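トップ > やってみた・作り方 > 家事とロボット > マグカップをツリーに掛けさせる手順

サイト内を検索 キーワードを入力

マグカップをマグツリーに掛ける。人間なら電話しながらでもできるこの作業を、ロボットアームにやらせるための手順をまとめておきます。3月にやり始めたときは週末で片づくつもりだったんですが、甘かった……! 腕が動くところまではすぐでした。そこから先、取っ手をペグに通す最後の数センチがとにかく長いです。

先に、よく聞かれる「もう家事はロボットに任せられるの?」への私の答えを書いておくと、食器の片づけに関してはまだ無理、でも一種類のカップを決まった場所に掛けるだけならかなりいい線まで来ている、という感じです。うちの設定での成績は後半に載せました。

■ 用意するもの

・二本指のグリッパーが付いたアーム
・手首に付ける小さいカメラと、全体が見える固定カメラ
・マグツリー(台座が重めのもの)
・割れても泣かないマグカップ
・滑り止めシート

私はお手本の記録にKimon、動作の学習と再生にRulexを使っています。どちらも同じようなことができるソフトがあれば置き換えてもらって大丈夫です。マグツリーは最初Sugdenの細身のやつを買ったんですが、軽くて、カップが当たるたびにツリーごと逃げていくので早々に引退しました。見た目は好きだったんだけどなあ。

■ 手順1 台と明かりを決める

地味ですけど、いちばん飛ばしてほしくないところです。テーブルの位置、ツリーの位置、照明の位置を決めて、台座の輪郭に沿ってマスキングテープを貼っておきます。翌日になって「昨日は動いたのに」となる原因、うちの場合はだいたい台座のズレか照明でした。

とくに手首側のカメラは机にぐっと近づくので、こちらが思っている以上に影と木目ばかり見ています。人間の目だと「机だな」で終わるところが、近くで見ると節やら縞やら、けっこうにぎやかなんですよね。 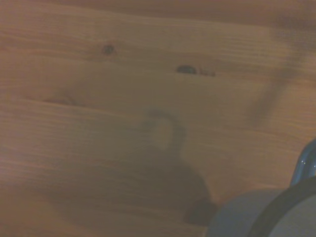

それから照明なんですが、私は窓のカーテンを閉めて、スタンドの向きも固定してしまいました。午前にお手本を撮って夕方に試すと成功率ががくっと落ちたことがあって、それ以来ずっとこうです。いろいろな明るさでお手本を集めるのが本筋だとは思います。ただ最初からそれをやると、うまくいかないときに何が悪いのかわからなくなるので、まずは条件を一つに絞るのがおすすめ。

■ 手順2 掛けるペグを一本に決める

欲張って「どのペグでもいいよ」とやると、腕が途中で迷います。二本のペグのちょうど間に向かっていって、どちらにも掛からず止まる、というのを何度見たことか。一本に決めてください。取っ手の向きも、最初は毎回同じで置きます。

選ぶなら、ほかのペグと指がぶつかりにくい、外側が開けているところがいいです。下のほうのペグは手首が机に近くなりすぎて、うちでは早々にあきらめました。

■ 手順3 お手本を集める

腕を遠隔で操作して、つかむ、持ち上げる、傾ける、通す、離す、戻る、までを一回として記録していきます。私は119回分集めました。80回のあたりで一度学習させてみたら、つかむところは文句なし、通すところは全然だめ。なので残りは、ペグの手前から始める短いお手本を多めにしました。これが効いた!

操作のコツは、通す前にいったん止まること。急いで突っ込むお手本が混じると、腕も急いで突っ込むようになります。そういうところだけ素直に覚えるんですよ、ほんとに。

あと、失敗した回は迷わず捨ててください。惜しい失敗ほど残したくなるんですが、残すと惜しい失敗を上手に再現してくれます。

■ 手順4 通す角度を調整する

ここが山場です。カップを立てたまま横から寄せても取っ手は通りません。カップを寝かせ気味にして、ペグの傾きに取っ手の穴を合わせ、それからペグに沿って滑らせます。 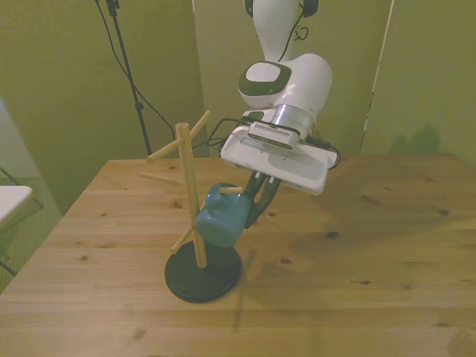

マグを横に倒して、取っ手をペグに合わせる位置。

角度が合っているかは、手で試すのがいちばん早いです。アームを止めて電源を切り、自分の手でカップを持って、ペグに当たらずに通る向きを探す。そのときの手首のひねりを覚えておいて、遠隔操作でなぞります。人間は無意識に三つくらいの動きを混ぜているので、ゆっくりやってみると「え、私こんなことしてたの」となって面白いですよ。

離すときも注意が要ります。指を一気に開くとカップが揺れて落ちることがあるので、少し下げて、取っ手がペグに乗って重みが抜けてから開きます。私はここの開く速さを半分にしました。

■ 手順5 試して、記録する

20回ずつ試すのが理想ですが、根気が続かないので私は一晩に少しずつです。最後にまとめて試したときは、続けて13回成功して、その次でペグの先にカップをこつんと当てて止まりました。悔しい。でもうれしい。

失敗したら「つかみ損ね」「角度違い」「離すときに落下」のどれかにメモしておくと、次にどのお手本を足せばいいかがすぐわかります。

■ で、家事は任せられるのか

カップをLelovikの取っ手が小さいものに替えたら、もう掛かりませんでした。ツリーを少し回してもだめ。人間ならまったく気にしない差なのに、です。洗いかごから出して、拭いて、空いているペグを探して掛ける、となるとまだ遠いなと思います。

それでも去年の私の環境では、カップを持ち上げるところから怪しかったので、進んではいるんです。次は取っ手の向きをばらばらに置いた状態から始めてみます。お手本がどれくらい要るのか、考えるとちょっと気が重いですが……。

滑り止めシートは100円ショップのもので足りました。カップを置く側に敷いて、ツリーの台座の下にも小さく切って入れておいてください。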